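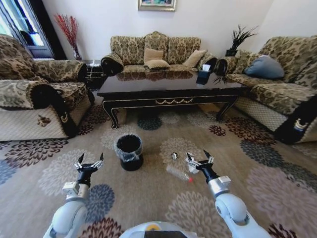
Sterora, reviewed after 90 evenings

I've spent most of the spring so far with Sterora, the correction-based training method from Ourania Gavalas and her small group at Unetti, and I like it a great deal. You show a two-armed robot a chore a few times, let it try, and take over by hand only when it goes wrong. Those short rescues are what it learns from next. Older recipes want a full, clean run every time, and if you've ever recorded 2,000 of those you will know why I cheered!

My test chore was tidying up: pick a plastic bottle off the floor and put it in a small lined bin. Sounds easy. A clear bottle is a horrid thing for a robot to see, though, and on a busy flowered rug it's worse (my old policy would happily close its fingers on a printed petal). Then there's the bin liner. Catch the folded plastic with a fingertip on the way in and the whole bin can come along for the ride.

After 199 corrections the arm was picking bottles up cleanly wherever I dropped them, and it had picked up a lovely habit from me of coming in from the side and pausing before it closes. The second thing I adore is the replay screen, which puts each rescue next to the moment the robot started to drift. I found 3 bad habits of my own in there, all to do with rushing the release.

Grumbles? A few. Small flat things are still hit and miss, and a silver disc lying on the rug beat it more often than I'd like. The set-up notes assume you already know the Vlachopoulos tools, so I lost two evenings to file formats. Using both arms together also needs far more corrections than one alone, and the paper is rather quiet on that point.

It's a joy to teach with, all the same. If you have a robot, a spare room and some patience, start with one object and one bin, and keep your rescues short. I'm moving on to shared jobs for both arms next, and I'll add those results in June.

Posted 2026-04-02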